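Plilix: grasp filtering for cloth

Hi, and thanks for stopping by. Plilix is the bit of the Lestow toolchain that looks at wrist-view footage of fabric and decides which frames are worth learning a grasp from. I wrote it because I was sick of doing that by hand (300 clips in and I couldn't tell a hem from a pocket any more!).

Last update: 9/28/21

What you need

Python 3 and a calibrated fisheye lens. Run the calibration first, then the marker tracker, then the filter. Finger width comes from the two square tags, one per finger, so if a tag drops out for more than 7 frames the clip gets binned.

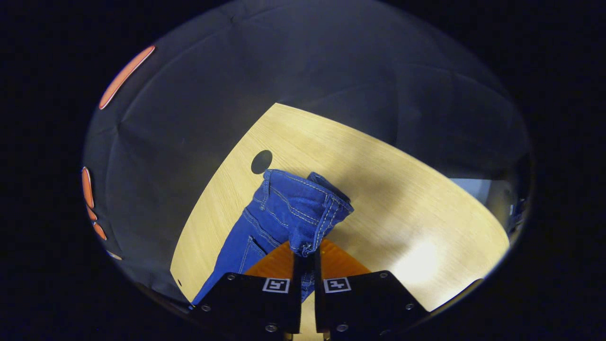 The filter gives each frame a score from 0 to 1, and I keep the default cutoff pretty low. Denim is a right pain, because the stitching gives you strong edges everywhere and the segmenter gets excited about every seam. If you're only training on tea towels you can bump it up heaps. Set it in the config under cloth_cutoff, and please don't edit the colour tables, they're shared with the Drornidetti planner.

Known issues

Bright patches on the table still get read as pale fabric. Bands of a second colour can split one piece of cloth into two masks. There's a merge step for that, off by default, and it's slow.
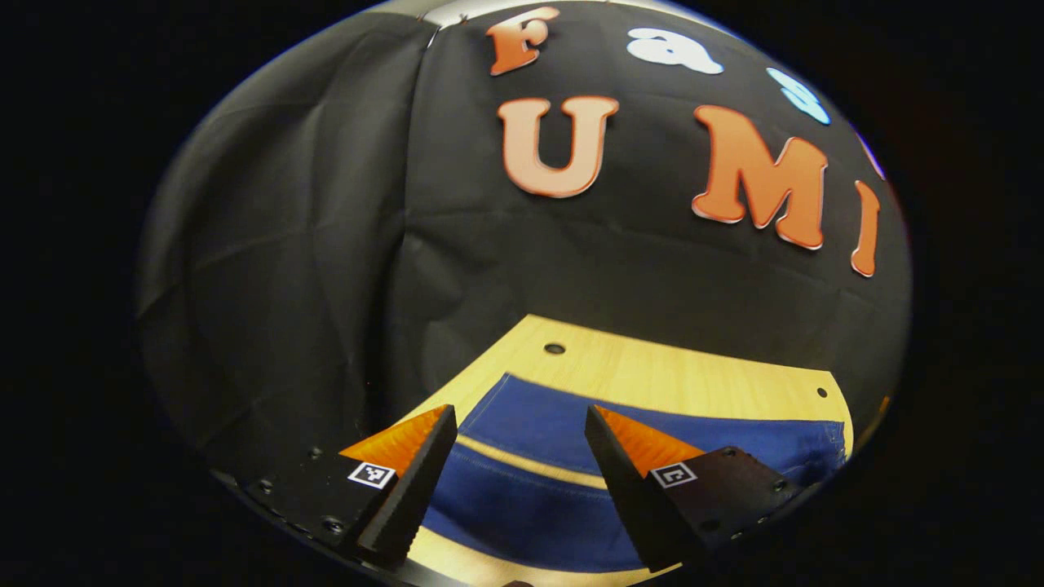
Honkanen wrote in to say the merge step is fine once you shrink the masks first, and that leaving it off cost them 39 good clips before they noticed. Fair enough! I'll flip the default in the December release, once I've sorted the memory leak in the tracker.

Licence is MIT. Bug reports go in the tracker, with your config attached please.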